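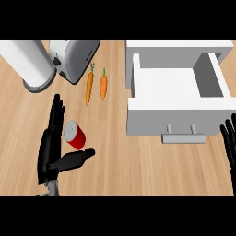
나뭇결 무늬의 상판과 흰색 주방 물건들

한국어로 긴 글을 쓰는 것은 오랜만입니다. 틀린 곳이 있으면 댓글로 가르쳐 주세요. 오늘은 아침밥에 대하여 쓰려고 합니다.

저는 어렸을 때 아침을 아주 많이 먹는 집에서 자랐습니다. 어머니는 여섯 시에 일어나서 밀가루 반죽을 하셨고, 우리는 그 냄새로 잠에서 깼습니다. 감자를 넣은 빵, 요구르트, 매운 절임, 그리고 우유를 많이 넣은 차가 있었습니다. 학교에 늦어도 아침을 안 먹고 나가는 것은 허락되지 않았습니다. 그래서 한국에 처음 왔을 때 기숙사 친구들이 아침에 아무것도 안 먹고 수업에 가는 것을 보고 조금 놀랐습니다.

반대로 친구의 할머니 댁에 갔을 때는 다른 의미로 놀랐습니다. 아침 일곱 시에 미역국과 생선과 밥이 나왔습니다. 저는 그때까지 생선은 저녁에 먹는 음식이라고 생각하고 있었습니다. 할머니께서는 제가 천천히 먹는 것을 보시고 맛이 없느냐고 물으셨는데, 그때 제 한국어로는 설명을 할 수가 없어서 "맛있어요"만 네 번 말했습니다. 정말로 맛있었습니다. 다만 제 위가 아직 자고 있었습니다.

회사에 다니기 시작한 뒤에는 저도 아침을 안 먹는 사람이 되었습니다. 지하철에서 41분을 서서 가야 하고, 그 전에 십 분이라도 더 자고 싶었습니다. 열한 시쯤 되면 배가 고파서 일이 손에 잡히지 않았고, 점심을 너무 빨리 먹고, 오후에는 졸렸습니다. 이렇게 이 년을 살았습니다.

바꾸게 된 것은 지난 3월입니다. 같은 팀에서 일하는 살마 베라다 씨가 저에게 보온병 하나를 빌려주었습니다. 살마 씨는 매일 밤 보온병에 귀리와 뜨거운 물을 넣어 두고 아침에 그것을 회사에서 먹습니다. 저는 귀리를 좋아하지 않아서 쌀로 해 보았습니다. 씻은 쌀 한 줌에 끓는 물 330밀리리터를 붓고 뚜껑을 닫습니다. 처음에는 보온병을 미리 데우지 않아서 쌀이 딱딱했습니다. 두 번째는 물이 많았습니다. 세 번째부터 죽이라고 부를 수 있는 것이 되었습니다.

지금은 요일마다 조금씩 다르게 합니다. 소금과 참기름만 넣는 날이 있고, 생강을 얇게 썰어 넣는 날이 있습니다. 고향 생각이 나면 강황과 렌틸콩을 넣습니다. 렌틸콩은 붉은 것이 좋습니다. 갈색은 밤새 두어도 속이 단단합니다. 김치는 따로 작은 통에 가져갔는데, 지하철에서 뚜껑이 열린 사건이 있은 후에는 집에서만 먹습니다. 그날 제 옆에 앉아 계셨던 분께 지금도 죄송한 마음입니다.

주말에는 시간이 있으니까 빵을 먹습니다. 집 근처의 '기스틱'이라는 빵집에서 통밀 식빵을 사는데, 예전에는 작은 것이 있었지만 요즘은 600그램짜리만 팝니다. 혼자 사는 사람에게는 많습니다. 반은 썰어서 냉동실에 넣습니다. 냉동한 빵은 녹이지 않고 바로 굽는 것이 더 낫다고 빵집 주인이 말씀하셨고, 제 입에도 그렇습니다. 버터는 빵이 조금 식은 다음에 바릅니다. 뜨거울 때 바르는 것을 좋아하는 사람이 더 많은 것 같습니다만, 저는 버터가 버터로 남아 있는 쪽이 좋습니다.

얼마 전에 어머니와 전화를 하면서 요즘 아침에 죽을 먹는다고 말씀드렸습니다. 어머니는 어디가 아프냐고 물으셨습니다. 우리 집에서 죽은 아픈 사람이 먹는 음식입니다. 한국에서도 그렇게 생각하는 분이 많지요. 아프지 않다고 오 분 동안 설명했는데, 다음 날 이모에게서도 전화가 왔습니다. 사촌 쿠숨은 약 이름까지 문자로 보내 주었습니다.

아침을 먹는다고 해서 제 생활이 크게 변하지는 않았습니다. 여전히 잠이 모자라고, 여전히 지하철에서 서서 갑니다. 그래도 열한 시에 시계를 보는 횟수는 줄었습니다. 살마 씨의 보온병은 아직 돌려주지 못했습니다. 같은 것을 사려고 찾았는데 그 색깔이 이제 안 나온다고 합니다. 다음 주에는 다른 색깔이라도 사서, 새것을 살마 씨에게 드릴까 합니다.

혹시 보온병으로 보리를 익혀 보신 분이 계시면 물의 양을 알려 주세요. 저는 두 번 해 보았는데 두 번 다 씹는 데에 시간이 너무 오래 걸렸습니다.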